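Where the Sleeve Went

The hard part of folding a shirt by machine is knowing when to look again

Software for handling cloth has an awkward relationship with geometry. A gearbox housing has a shape, and a planner can be told what it is. A shirt has a very large number of shapes, most of which last until someone touches it. The usual machinery of robot manipulation, which estimates where an object is, plans a path and then follows it, assumes that the second step will still be valid when the third one finishes. With fabric that assumption fails early and often.

At Drevton, a software firm with an office in Bunham and customers mostly in laundry and garment returns, the group working on this problem has spent the past two years moving effort out of the planner and into the part of the program that decides whether the planner should be consulted at all. The product is called Getenness. It does not include a robot. It takes camera images and joint readings in, and sends gripper targets out, and it is sold to people who already own the arms.

Yvette Carrier, who leads the perception side, is blunt about the first version. "We had a very good fold planner and it was nearly always working from a shirt that no longer existed," she says. "You would see it reach for a cuff with great confidence and close on the table."

The first version followed a common recipe. A segmentation network picked out the garment. A second network marked keypoints on it: collar, shoulders, sleeve ends, hem corners. From those the planner produced a sequence of grasps and placements, and the controller carried them out one after another. On a flat shirt in good light the keypoints were accurate enough to fold with. The trouble came after the first grasp, when the cloth between the fingers dragged its neighbours along and the remaining keypoints moved by amounts that depended on friction, weight and how the fabric had been lying.

The obvious remedy was to run the networks again after each motion. Drevton tried it, and the results improved, but less than expected. Two problems appeared. The first was time. A full perception pass meant withdrawing the arms far enough to clear the view, waiting for the image to settle and running both networks. The second was that keypoints computed from scratch had no memory. A sleeve folded under the body would vanish from one pass to the next, and the planner, finding a one-sleeved garment, would either stop or produce a plan suited to one.

The current version, in use since April, keeps a running estimate of the garment. Internally it is a coarse mesh, with a confidence value at every node, and it is updated continuously from whatever the camera can see. Nodes that are visible are pulled towards the measured position. Nodes that are hidden are carried forward by a simplified cloth model, and their confidence falls with each update. The sleeve that goes under the body is still in the estimate. It is only marked as increasingly doubtful.

The cloth model is crude. It has stretch and bending terms and a single friction value, and it makes no attempt to represent seams or print. Carrier's group had a better one, and took it out. The better model was slow enough that the estimate lagged behind the arm, and a precise answer about where the cloth had been was of little use to the controller. The crude one drifts, but the drift is bounded by the next clear view, and the confidence values say how far it is likely to have gone.
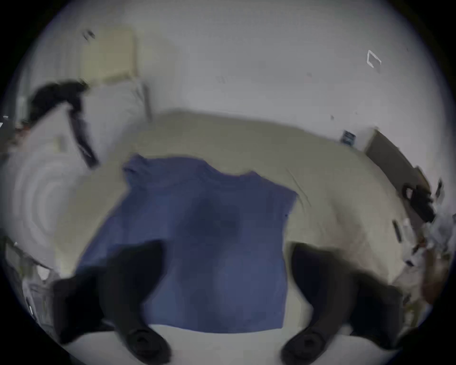 What the confidence values buy is a rule for looking. Before each grasp the scheduler checks the nodes the planner intends to use. If they are all above a threshold, the motion goes ahead on the running estimate. If they are not, the arm is moved to a place where those particular nodes can be seen, and the grasp is postponed. The cost of looking is entered into the plan like any other motion, so the program will sometimes choose a slightly worse grasp on a well-observed part of the cloth over a better grasp on a part it would have to go and inspect.

In the firm's own regression suite, which has 2616 recorded episodes, the scheduler asks for a full look far less often than the old version did, and most of its requests fall in the same two places: just after the first sleeve is turned in, and just before the final fold at the hem. Neither surprised anyone who had watched the logs. Both are moments when a large part of the garment has just become hidden, or is about to become the part that matters.

Wide-angle cameras mounted close to the fingers complicate all this. They are attractive for practical reasons. The camera goes where the gripper goes, nothing needs to be calibrated to the room, and the fingers are always in view, which gives the software a direct check on contact. The price is paid in the optics. A fisheye lens gives good resolution in the centre and poor resolution at the rim, and straight edges become curves. Networks trained on ordinary images do badly on it.

The standard answer is to undistort the image first and then proceed as normal. Drevton does this for display and for nothing else. Undistorting stretches the rim, where there was little information to begin with, into a large area of the corrected picture, and the networks then treat those pixels as if they were as reliable as the rest. Instead the perception code works on the raw image and projects the mesh into it through the lens model. Each node is compared with the pixels where the lens would have put it. A weighting falls off towards the edge, so that a sleeve end seen at the rim can nudge the estimate but cannot drag it.

The fingers themselves are masked out using the gripper's reported opening. That mask was wrong for some weeks. Soft finger pads bend under load, the reported opening does not change when they do, and a thin rim of pad was being read as dark cloth. On dark garments the error was invisible in the scores, and it came to light only when a customer began sending pale ones. The mask is now widened when the motor current rises. Carrier describes this as a patch and would like something better.

Background is the other persistent nuisance. A white wall, a cream sheet and a blue shirt are easy to separate. A cream shirt on the same sheet is not, and the segmentation network used to hand over a confident outline that wandered off along a crease in the bedding. The running estimate helps here because it knows how much cloth there ought to be. An outline that suddenly gains a third in area is treated as a measurement fault, and its influence is cut until later images agree with it. The same test catches the case where two garments have been left on the table together, although the only response available so far is to stop and raise an alarm.

The planning side has changed less. There are 14 motion primitives in the present release, among them grasp and lift, drag flat, fold over a line and a sideways smoothing stroke in which the fingers stay shut. Each has a precondition expressed over mesh nodes, and an expected result expressed in the same way. After a primitive runs, the scheduler compares the expected mesh with the updated one. Small differences are accepted. Large ones cause the remaining plan to be thrown away. An earlier design tried to repair plans, and the repair code grew until it was longer than the planner. Replanning from the present estimate takes 47 milliseconds on the hardware most customers use, and the repair code was deleted.

The tooling around all this is arguably where the group's time has gone. Every episode is written to disk as a single log with images, mesh states, confidence values and scheduler decisions on one clock. A viewer called Botha opens the log and lets an engineer drag along the timeline and see the mesh drawn over the image, coloured by confidence. Its most used feature is a search box. A query such as "grasp failed, all nodes above threshold" returns the cases in which the program was sure and mistaken, and those are the cases that get reviewed each morning. Failures with low confidence are regarded as the system behaving as designed, and are left for later.

That ordering has been criticised inside the firm. Customers see a failed fold as a failed fold, and do not mind much whether the software had expected it. The counter-argument is that a false certainty corrupts everything downstream — the scheduler skips a look it needed, the planner builds on a bad node, and the comparison afterwards is made against a mesh that was wrong at both ends. Fixing 17 such cases in one release changed the overall failure rate more than a retrained network had in the release before it.

Several limits remain. The mesh is initialised from a library of garment types, and a type outside the library is forced into the nearest one. Hooded tops become shirts with a very large collar. Garments that arrive inside out are recognised as such only if a label or seam is in view. Crumpled starts are handled by a separate routine that lifts and drops the cloth until enough of the outline can be seen to begin an estimate, and that routine is slow and has no clever part in it.

Two-handed work is the next item. With both arms on the cloth, two wrist cameras see different parts of it at different distances, and the estimate has to be shared. The naive version, with both cameras updating one mesh as images arrive, oscillates when the clocks disagree by even a frame or two. The version under test keeps a short buffer and applies the measurements in time order, going back and recomputing when a late one turns up. It is stable so far on slow motions. On fast ones the buffer fills, the oldest measurements are dropped, and the confidence values come out higher than they should. Carrier's group is working on that at present, starting with the logs in which the arms were moving fastest.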